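Wekley Pages for Young Readers
Science at Home
19 March 2022

Where Does Dust Come From?

You dust the bookcase. It takes ages. A week later the bookcase is dusty again, and a grown-up is standing next to it holding a cloth and looking at you in a meaningful way.

It seems unfair. You didn't put the dust there. Well, you put some of it there. We'll get to that.

What dust is

Dust is a word for a lot of different things that have one thing in common: they are very small and dry, and they are no longer where they started. If a crumb is big enough to feed an ant, we call it a crumb. If it gets ground down until you can hardly see it, it joins the dust.

The dust in one house isn't the same as the dust in the house next door. A home with three cats has catty dust. A home by a dirt road has dust with plenty of road in it. If somebody in your family sands furniture or bakes bread, the dust knows about it.

Most house dust is a mixture of these:

Bits of cloth. Your clothes, towels, sheets, and carpets are made of thread, and thread is made of fibers. Every time you sit down, stand up, or roll on the rug for no reason, a few tiny fibers break off. The gray or blue fluff you pull out of the clothes dryer is the same kind of stuff, only more of it in one place.

Soil. It comes in on shoes, on paws, and through the window. A doormat catches some, provided people wipe their feet on it. Stepping neatly over the mat doesn't count.

Skin. Yes, yours. The outside layer of your skin is made of dead cells, and they flake off all day long while new ones grow underneath. The flakes are much too small to notice. You may have heard that dust is almost all skin. People love to say this at dinner. In most homes skin is only part of the mix, and cloth and soil do a lot of the work.

Pollen. Plants make this powder so that they can make seeds, and the wind carries it to other plants. The wind has terrible aim. Plenty of pollen ends up in your living room, where there is nothing for it to do except make people sneeze.

Soot. Candles, fireplaces, frying pans, and car engines all let out tiny dark specks. These are some of the smallest bits in house dust.

Pieces of insects. A leg here, part of a wing there. We could say more, but you may be eating.
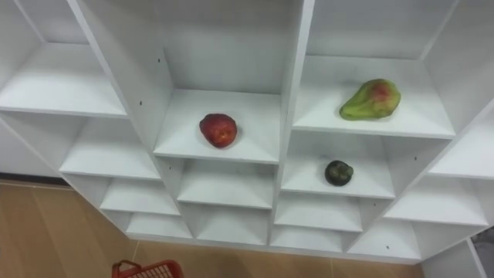
Who eats dust?

Something does. Dust mites are relatives of spiders. They have eight legs when they are grown, and they are so small that you would need a magnifying glass and very good luck to spot one. They live in mattresses, pillows, rugs, and stuffed animals, and their favorite food is the skin flakes you leave lying around. From a mite's point of view, you are a wonderful cook.

Mites don't bite and they don't want to meet you. The trouble is with their droppings, which are even smaller than they are and get into the air. Some people are allergic to them and end up with itchy eyes or a stuffy nose, and people with asthma may find it harder to breathe. Washing sheets in hot water helps a lot. Mites also need damp air, so a dry bedroom is bad news for them.

How dust gets around

A marble dropped off a table hits the floor at once. A speck of dust dropped off the same table may take hours. Both are pulled down by gravity, but air gets in the way of the speck much more than it gets in the way of the marble. A very small thing has hardly any weight for its size, so air can hold it up almost the way water holds up a leaf.

And air is always on the move. A heater warms it and it rises. Somebody opens a door and it swirls. Somebody shuts the door (because somebody else was yelling about it) and it swirls again. Each swirl picks up specks that had nearly settled and sends them off on another trip.

You can watch this happen. Find a room where a beam of sunlight is coming in and the rest of the room is fairly dark. Stand to one side and look across the beam. You'll see specks drifting through it, shining a little. The same specks are floating in the rest of the room too, and you can't see them there. The sunbeam hasn't brought the dust in. It's only telling on it.

Why it lands where it lands

Dust falls most in places where the air is calm and there's something flat underneath. That is why the middle of a busy hallway can look cleaner than the top of a wardrobe, where nothing ever happens. Walls get some dust, but much less than floors, since a speck needs something to rest on. Shelves are ideal. White ones like these, divided up into open compartments, offer a flat floor in every compartment, and with no doors on the front a speck can drift straight in. The upright dividers get off lightly. Even the two little dark screw holes could hold a bit of dust, and good luck getting a cloth in there. 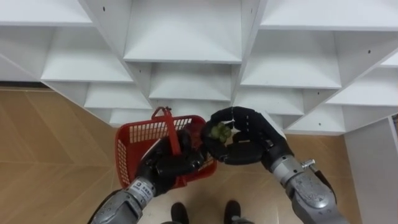
Some surfaces cheat by pulling dust toward them. Rub a balloon on your hair and it will pick up small scraps of paper. That pull is called static electricity. Plastic things can build up static just from being wiped with a dry cloth, which means that a quick dry wipe can leave a plastic surface ready to grab the next dust that floats by. A slightly damp cloth works better. It also keeps the dust on the cloth. A feather duster is fun to wave, but a good deal of what it lifts goes into the air, looks around, and comes down again.

What about dust bunnies?

The soft gray clumps under your bed start with a hair or a long fiber. Other fibers get tangled in it. Then small specks stick to the tangle, the draft along the floor rolls it about, and it picks up more. Nothing rolls it out from under the bed, so it stays there and grows. It isn't alive, though mites may be living in it, so it does count as a neighborhood.

Dust that travels

House dust is a stay-at-home sort of dust. Other kinds get about more.

Strong winds in the Sahara, the enormous desert in North Africa, lift dust high into the sky. Some of it is carried right across the Atlantic Ocean, a trip of well over 2,000 miles, and comes down in the Americas. When it falls on the rain forest in South America it brings along a mineral called phosphorus, and plants need phosphorus to grow. So a tree in a very wet place is getting help from a very dry one.

Volcanoes throw out ash, which is made of tiny pieces of rock and glass. The sea sends up salt when its spray dries in the wind. And dust arrives from space every day. Bits break off comets and asteroids, wander around for a long time, and sink down through our air. There is very little of it compared with everything else, but some of it may have landed on your roof. You don't have to dust your roof. Enjoy that.

Is dust good for anything?

Clouds, for a start. Water in the air is a gas called water vapor, and it has trouble turning into drops with nothing to hold on to. Specks of dust, salt, and soot give it a place to begin. A raindrop very often has a speck in it that got the whole thing going.

Dust is helpful to scientists too. Layers of it are trapped in old ice and in mud at the bottom of lakes, with the oldest layers usually lowest. By looking at what is in each layer, scientists can find out which plants were growing nearby, when a volcano went off, and whether the weather was dry.

Try it yourself: catch some dust

You will need 2 pieces of dark cardboard, some petroleum jelly, and a magnifying glass.

Ask an adult before you start, mainly about the petroleum jelly.

Spread a very thin layer of the jelly on one side of each card. Leave one card, sticky side up, on a high shelf in a room people use a lot. Leave the other in a room people hardly go into. Tell everyone in the house what the cards are, or one of them will be thrown away by somebody being tidy.

Wait a week. Then look at both cards through the magnifying glass. Which card caught more? Can you find a fiber, and does its color match anything you own? If there's a long curly hair on the card, you may be able to work out who it belongs to.

Words to know

Fiber: a very thin strand, like the ones that make up thread.
Mite: a tiny animal related to spiders.
Pollen: powder made by plants so they can make seeds.
Soot: dark specks left by burning.
Static electricity: a buildup of electric charge that can make light things stick.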